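**Project report: metering drift in a six-row seed drill**
Author: Inmaculada Pacheco
Submitted 21/04/2022

## 1. Background

The Droris seed drill is a six-row unit with fluted roller metering, driven from a ground wheel through a chain and gearbox. The test unit was lent by the Wallier farm, where the operator had reported that the outer rows were sowing lighter than the inner rows by the end of a paddock. The aim of the project was to measure the output of each row over a fixed number of drive wheel turns and to find where any difference came from.

## 2. Method

The drill was jacked level with the drive wheel clear of the ground. The seed tubes were taken off at the boot and a collection tray was placed under each outlet. The wheel was turned by hand at a steady rate, 30 turns per run. Wheat was used for all runs, from a single bag, with the hopper filled to the same mark before each run.

Trays were weighed on a bench scale reading to 1 g. The scale was zeroed with the empty tray before every reading. The gearbox setting was left where the owner had it and was not changed between runs.

Target output for the whole drill at this setting, worked out from the seed chart, was 3000 g per run.

## 3. Results

Mean total output was 3020 g per run, slightly over target and well inside the tolerance set in the project plan. The total therefore hides the fault. Rows 2 to 5 were all above their share, row 1 was close to it, and row 6 was clearly below it in every run.

Swapping the trays between rows made no difference. Swapping the metering rollers between rows 5 and 6 moved the low reading to row 5, which places the fault in the roller and not in the housing or outlet.

## 4. Inspection of the rollers

The rollers were cleaned with a stiff brush and compared at the bench. The flutes on the row 6 roller were worn on the leading edge, and the colour of the plastic differed from the others. The owner's records show it was replaced with an Ibarra part in August. Flute depth was measured with a vernier caliper at both ends and at the centre.

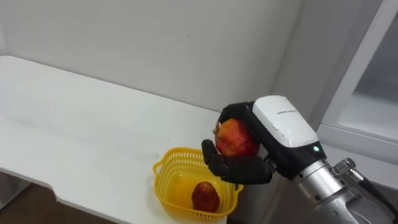
Depth at the centre was lower than at the ends on the row 6 roller only. On the other rollers the three readings agreed to within the resolution of the caliper. The wear is consistent with the lower output, but a single roller is not enough to say whether the material or the fit is the cause.

## 5. Limits of the work

Hand turning does not reproduce field vibration. Only one seed type was tested. The Dorkness rate monitor fitted to the drill was not connected, so its readings could not be checked against the tray weights.

## 6. Recommendations

- Replace the row 6 roller and repeat the tray test.
- Check shaft end play before fitting the new part.
- Repeat with canola at a low gearbox setting.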